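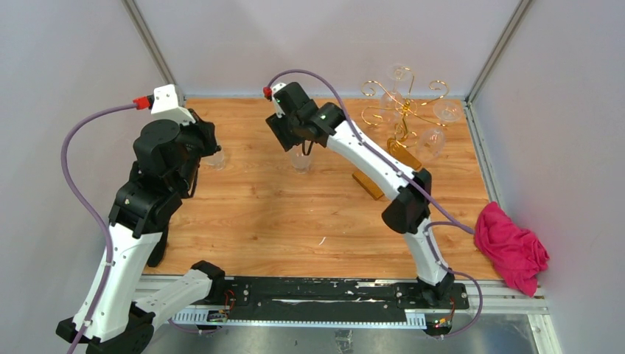

Caring for Wooden Worktops and Tables

Residents of Skostirley Court are responsible for the routine care of the wooden surfaces in their kitchens and hobby rooms. Most damage reported to the Housing Services office comes from standing water, hot cookware and unsuitable cleaning products, and most of it can be prevented with a few minutes of attention each week.

Daily cleaning

Wipe the surface with a soft cloth wrung out in warm water and a small amount of dish soap. Work along the grain. Follow with a second cloth dampened in plain water, then dry the surface with a towel. Do not leave wet sponges, dishcloths or plant pots on the wood overnight.

Scouring powder, bleach and steam cleaners must not be used. Vinegar is suitable for glass and tile but will dull an oiled finish over time.

Stains and marks

Dark rings near the sink are usually caused by metal cans or cast iron left on damp wood. Rub the mark with half a lemon, leave it for 9 minutes, rinse and dry. If the ring remains, the area may be sanded lightly by hand and oiled again.

White, cloudy rings are generally moisture held in the finish. They often fade if the area is left uncovered for a day or two. A little mineral oil on a cloth, rubbed gently in the direction of the grain, will help with those that do not.

Candle wax should be hardened with a bag of ice and lifted with a plastic scraper. Knives and metal spatulas leave gouges that are harder to repair than the original mark.

Sanding and oiling

Oiled tops should be treated twice a year, and August is a good month for one of the treatments, when windows can be left open. Clear the surface and let it dry overnight. Sand with 114 mm discs if a power sander is used, or with a cork block by hand. Begin with 200 grit. A final pass with 600 grit is optional and gives a smoother feel, although very fine sanding reduces the amount of oil the wood will take up.

Remove all dust with a barely damp cloth. Apply a thin coat of food-safe oil, wait for the period stated on the can, and wipe off whatever has not been absorbed. Two thin coats are better than one heavy coat — a thick layer stays sticky and collects crumbs.

Rags soaked in drying oils such as linseed can catch fire without a flame. Spread them flat outdoors until fully dry, or place them in a metal container filled with water and closed with a lid. They must not be put in the indoor trash bins.

Joints and edges

Check the line where the worktop meets the wall every few months. Sealant that has shrunk or turned black should be reported, as water entering here will swell the wood from below.

Residents who are unsure which finish they have should contact Amancay Jara at Housing Services before sanding. Lacquered tops, fitted in the Piras building, should be neither sanded nor oiled.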